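## 4. What happened to the closed schools
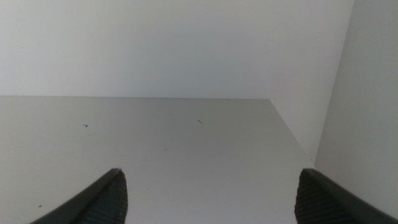

**Figure 2.** Shelf compartment, white back wall.

Did enrollment decline close the Dremside schools? It played a part, but the numbers we could recover do not support the strong version of that claim, which is the version most local histories repeat.

The usual account goes like this. Families moved out to Diltascombe, classrooms emptied, and the division shut the smaller buildings one by one. Donati's survey of the district puts peak enrollment at 2,862 pupils and the figure at the end of the closures at 1,800. On paper that is a steep drop. The trouble is that the two counts were not made the same way. The earlier one includes kindergarten children who attended half days, and the later one leaves them out. We found no document that corrects for this, and Donati does not mention it.

Barrera School is the case most often cited. It had 234 pupils in the last year for which a register survives. Two other schools in the division were smaller and stayed open. If low enrollment were enough to close a building, those two should have gone first. Haque argues that Barrera was picked for its boiler, which needed replacing, and the maintenance correspondence gives her some backing. We are less sure than she is. The letters show that the boiler was a nuisance – they do not show that anyone on the board weighed it when the vote was taken in February.

The later use of the buildings is no easier to pin down. Barrera is said to have become division offices "right away," a phrase that appears in the anniversary booklet and has been copied since. The lease file has a gap between the closure and the first office agreement. The building may have been occupied informally, or it may have stood locked. A former clerk interviewed by Natalina Donati remembered moving desks in "before the snow," but could not say which year. We do not treat this as evidence either way.

Drernow School presents the opposite problem, with too many claims for one building. It appears in separate sources as a book depository, an adult learning center and a rental hall. These uses could have overlapped. Sandamali Haque lists them in sequence and assigns dates to each, yet her notes give a source only for the first. Until the others can be checked, we have left them out of Table 3.

None of this means that enrollment was unimportant. A division with fewer children does need fewer rooms. Our objection is to a single cause being read backward into every closure, particularly where the board minutes are missing and the explanation comes from people writing decades later. Section 5 turns to the minutes that do survive, beginning with the Diltascombe boundary change.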